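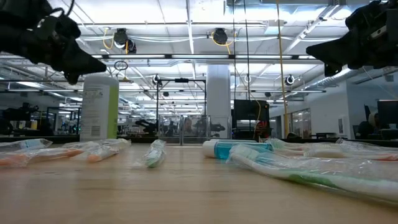

# Stombridge toiletries notes

2 min read

Hi, and welcome to my folder of packing notes! I started it in June because I was sick of working out the same toiletry bags from scratch every time (and sick of finding three tubes of toothpaste and no toothbrush in one of them). It's grown a bit since then. Everything is plain text, so open it with whatever you like.

## What's in the folder

- `items.csv` — one line per kind of thing: toothbrush, mouthwash, soap, comb and so on
- `bags.csv` — which things go in which bag
- `notes.txt` — my grumbles, mostly about lids

There are 68 lines in `items.csv` and 400 in `bags.csv`. If you only want the toothbrush stuff, filter the `kind` column on `brush`.

## How I fill in the columns

`colour` is the handle colour and nothing else. I write it the way I'd say it out loud, so you'll get "pale blue" or "orange and white" and never a paint-chart name. Orange and cream gets its own entry. I know it's fussy, but I kept mixing them up when they were lumped together.

`wrap` is yes or no. A toothbrush still sealed in its plastic is a yes. Once it's been opened it goes in the Womwood tub for cleaning jobs and comes off the list entirely.

`lies_flat` is for bottles. Small mouthwash bottles can travel on their side if the cap is tight, and I put them in last, along the edge of the bag. Tall bottles stay upright, at the back, with the brushes in front where you can grab them.

`size_ml` is whatever's printed on the label. The little mouthwashes I buy are 60. Leave it blank if you can't read it, please don't guess!

## Bags

The bags are named after the shelves they live on. Meireles is the overnight one and Druvetero is the big family one — it has a broken zip, so don't overfill it.

## Still to do

- sort out the soap sizes, which are a dog's breakfast
- add a column for refills
- decide whether floss counts as a brush thing

Last tidied July 2019. Use it however you like, change the colours to suit your own cupboard, and let me know if a line looks wrong.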